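Desk Drawer Treasures: The White and Almost-White Edition

348 likes? Nope, 349 on the last gallery, and I am still grinning about it! So many of you wrote in asking for more desk things that I went back through the drawers, the pencil cups and the box on top of the wardrobe, and spent a very happy Saturday sorting by color. White won by a mile. I had no idea how much white stationery I owned until it was all out in one place.

For anyone new, I keep these galleries as a sort of running diary of small useful objects. Some are old, some came from the Medeiros shop on the corner in Darnville (the one with the bell on the door), and a few I've had since school. Nothing is rare and nothing is for sale. I just really like looking at this stuff, and it seems plenty of you do too.

The paper pile

I started with paper, mostly to get it out of the way, and then lost half the morning to it. There's a creamy writing pad from Garnus that takes fountain pen ink beautifully, with hardly any feathering even when I press too hard. I use it for letters and for lists that I want to feel good about.

Then there are the index cards. I counted them for once, mainly to find out whether I needed to buy more, and I have 142 blank ones. So no, I don't! I love the plain kind best. You can turn them sideways, cut them in half, stick them inside a cookbook, and they never look fussy.

Erasers, old and new

Erasers get grubby so fast that a clean one feels like an event. I have a soft block that crumbles if you look at it wrong and a firmer one that leaves the page lovely and smooth. The firm one lives with my drawing pencils. The crumbly one gets used for crosswords, and I brush the bits off with an old makeup brush, which I recommend to everybody.

If you have a favorite that doesn't smear soft pencil, please leave me a note. I've been through a lot of them and I'm always ready for another!

The teardrop dispenser

I have such a soft spot for this shape. Pointed at one end, big and round at the other, with a row of ridges down one side that looks a bit like a tiny saw. It's white plastic and it's lying in a shallow white tray, so it's white on white, and I think that's what makes the raised lettering and the round hole so nice to look at. The table has black hearts (one of them glittery) and yellow dots going on too, in case all that white was getting too serious.
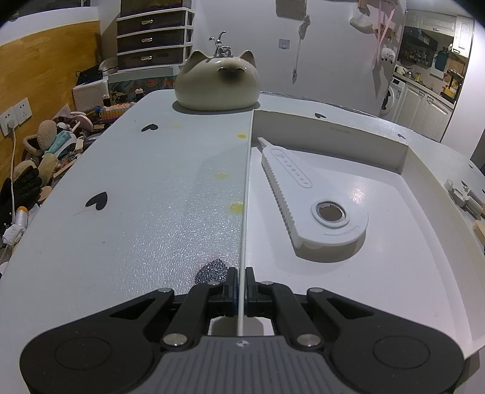

Clips and fasteners

Back to the drawers. White-coated paper clips are my favorite thing to buy when I don't need anything. They slide onto a stack of paper so quietly compared with bare metal, and they look great on a colored page. I keep mine in a saucer that lost its cup years ago, next to a few bulldog clips I painted myself one rainy afternoon. (The paint chips. I touch it up. It's part of the fun.)

Tape, glue and other sticky business

Washi tape in plain white is so underrated! Everyone goes for the patterns, and I do too, but the plain roll is the one I'm always running out of. You can write on it, peel it off a jar lid, use it to fix a torn map or make a label for a shelf. My Prokside roll has been going since last May and there's still a good thick ring left.

The glue sticks are less glamorous. I store them cap down, and they seem to last longer that way, though I've never tested it properly.

Pens that write in white

These are for dark paper, and they're a joy once you get the hang of them. Go slowly, let each line dry, and go over it a second time if it looks thin. I did all the tags for the spring parcels like this on navy card, and they came out so well that I almost kept them. My handwriting looks better in white. I can't explain it.

Trays, lids and boxes

I am a keeper of lids. A shallow lid makes the best little desk tray, especially for things that like to roll off and hide under the radiator. I use one for whatever I'm working with that day and tip it all back in the drawer at night. Shoe box lids are good, and gift box lids are even better if you can find one with a nice low rim.

Next time I'm doing yellow, and I already have a pencil sharpener, two highlighters and a very cheerful ruler lined up. If you've got a yellow desk treasure you love, tell me about it in the comments!

84 comments | 2562 views | Share this gallery

Recent galleries
Pencil Tins I Can't Part With
A Drawer Full of Rubber Stamps
Blue Ink, Blue Paper, Blue Everything
Notebooks from the Medeiros Bargain Shelf
My Smallest Scissors

Contact | About | Copyright Desk Drawer Treasures, Darnville | Back to top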